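How to Record Two-Handed Desk Demonstrations with Hand-Held Grippers

Written by Adoración Alcaraz for the Sokard wiki. Last revised September 2026.

These steps cover recording a two-handed task at a desk, with one gripper on each hand and a camera on the head. The example task is picking up a computer keyboard, moving it and setting it back down. The same steps work for other long, flat objects such as trays and folders. If you are recording one-handed tasks, use the other page, as the calibration is different.

Before you start

You need a pair of grippers with marker cubes fitted, the head camera, the recorder with its small screen, and a free stretch of desk. Charge the recorder the night before. A full battery gets you through a morning but not a whole day.

Check the marker cubes. Each cube should be tight on its mount and every printed face should be clean. Wipe them with a dry cloth. A scratched face still tracks most of the time, but replace it when you can. If a cube has been bumped or refitted, you have to calibrate again, even if it looks straight.

Clean the gripper camera lenses too. Fingerprints on the lens are the most common fault we see in rejected episodes.

Setting up the desk

Leave the desk mostly the way it is. The Onelus model is meant to work in ordinary offices, so we want cables, monitors and small items in view. Take away only what could be knocked over or broken, such as open drinks and glasses.

Check how much slack the object has. A wired keyboard needs enough cable to come up off the desk without pulling. Lift it once by hand before putting the grippers on. If the cable goes tight, move the plug to a closer port or choose a different object.

Stand or sit where you can reach both ends of the object with your elbows bent. Reaching with straight arms gives jerky paths, and it makes your shoulders sore within the hour.

Putting the grippers on

1. Put the head camera on first. It is hard to adjust once your hands are in the grippers.
2. Tilt the camera down until your hands are in the middle of the view when you look at the object.
3. Put on the left gripper and tighten the strap across the knuckles. It should be snug, with no pinching.
4. Put on the right gripper. Ask someone to do the strap if you can't manage it.
5. Open and close each gripper all the way, 3 times.
6. Run the cables so they hang clear of the object and your chair.
7. Look at the recorder screen. All streams should be listed. If one is missing, unplug it, wait, and plug it back in.

Recording an episode

Start with both grippers open and held above the desk, with the marker cubes in view of the head camera. Hold still for one second, then press the foot switch.

Move in toward the object with both hands together. Close on it gently. With a keyboard, some keys will be pressed, and that doesn't matter as long as it isn't plugged into a computer someone is using. Lift, move, set down, open both grippers, and back away to the start position. Hold still again and press the switch.

Work at a natural speed. New operators tend to go very slowly, and the trained policy then copies the slow pace. It also copies pauses, so decide where the object is going before you start.

Vary things between episodes. Change the starting angle of the object, where you grip it, and how high you lift it. Grip near the ends in some episodes and closer to the middle in others. Tilted lifts are welcome. Our first set in April had 368 episodes, and almost all of them held the keyboard level. The policy did badly whenever one side came up before the other.

Keep the slips. If the object drops or turns in the grip and you recover it, let the recording run and mark the episode as "recovered." If you can't recover, stop and mark it "failed." Do not delete it.

Take a break every 53 episodes. That is the size of one batch in Jindari, and the software asks you to save at that point anyway.

Checking the recordings

Open the batch in Manole and play back 7 episodes picked at random. For each one, look at the head view and both gripper views. Check these points:

- The grippers are in the head view during the grasp.
- The marker cubes are not hidden for long stretches by your arms or by the object.
- The gripper views are in step with the head view.
- No view is frozen or black.
- Faces are blurred. Gripper cameras often tip upward and catch the operator or people nearby.

If two or more of the 7 fail, go through the whole batch by hand.

If tracking jumps during the lift, the usual cause is a cube turned away from the head camera. Lower your wrists a little and try again. If it jumps at random, look for bright reflections on the desk.

Send finished batches to Brayan Lozano with the desk number and the name of the object. Batches without an object name are sent back.

Sample views from a keyboard session
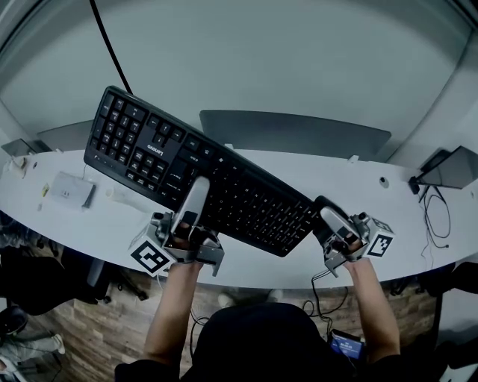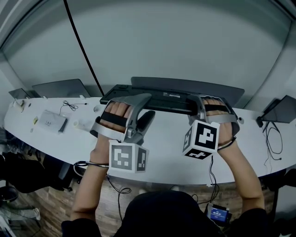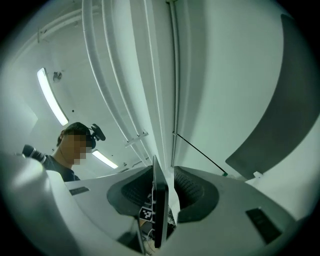
Last picture: gripper camera view tipped toward the ceiling, operator's face blurred.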